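Reseña: Varkia, el método de Betovico para aprender a doblar ropa

10/10/25

Llevaba desde agosto con ganas de probar Varkia y por fin he podido dedicarle tiempo. La idea es sencilla de contar: una persona hace la tarea con dos pinzas de mano, se graba todo y con esas grabaciones se entrena la política que luego mueve los brazos. Sin teleoperar nada. ¡Y qué gusto da! Se coge la tela por las dos esquinas, se tensa y a doblar.
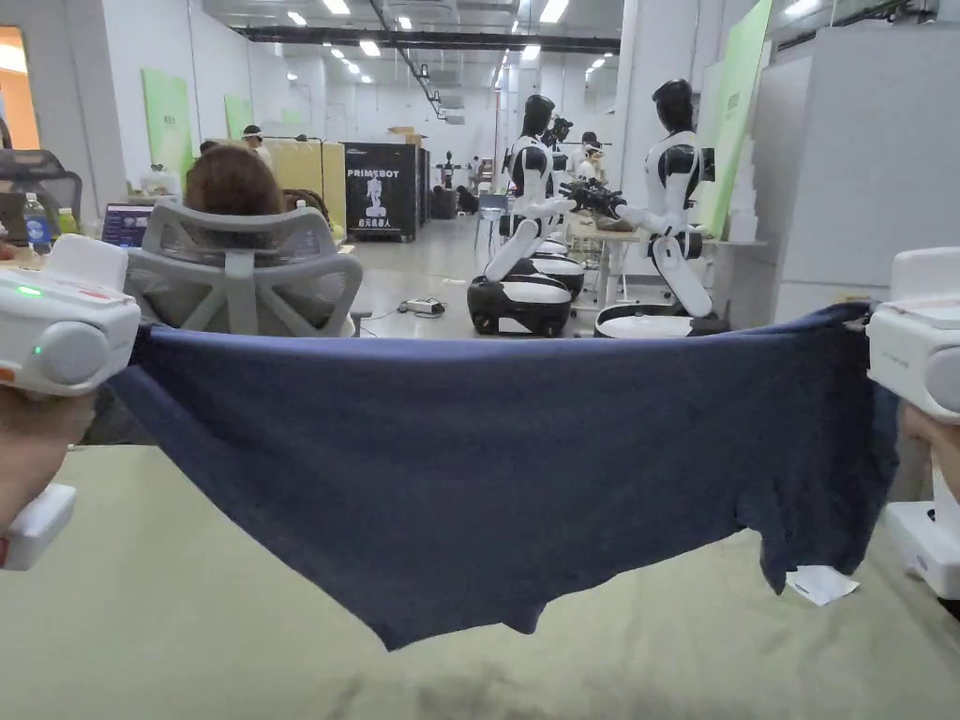 Resultados

Entrenamos con 532 demostraciones y evaluamos con 170 intentos sobre prendas que el modelo no había visto. Lo que más me entusiasma es cómo busca las esquinas cuando la prenda está hecha un gurruño: con Pamholm, el método que usábamos antes, la pinza agarraba por el centro y ahí se acababa el intento. Varkia tantea, suelta y vuelve a probar (a veces demasiado, todo sea dicho). Con 22 demostraciones nuevas ya se adapta a otro tipo de tejido.

Pegas: la calibración de las pinzas me llevó 20 minutos la primera vez y la documentación es floja. Además, la vista desde la propia pinza sufre cuando los dedos tapan justo el pliegue que interesa.

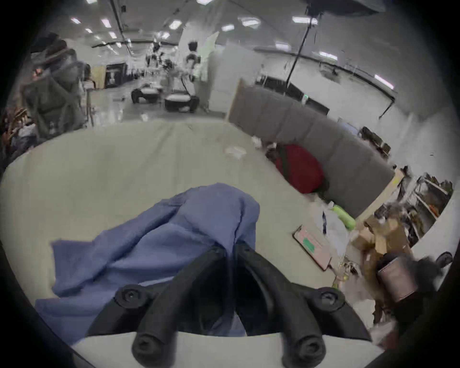

Younes Benmoussa comenta que a él le pasó lo mismo con las oclusiones y que mejoró bastante al sumar la cámara de cabeza en el entrenamiento, aunque todavía no lo ha probado con toallas.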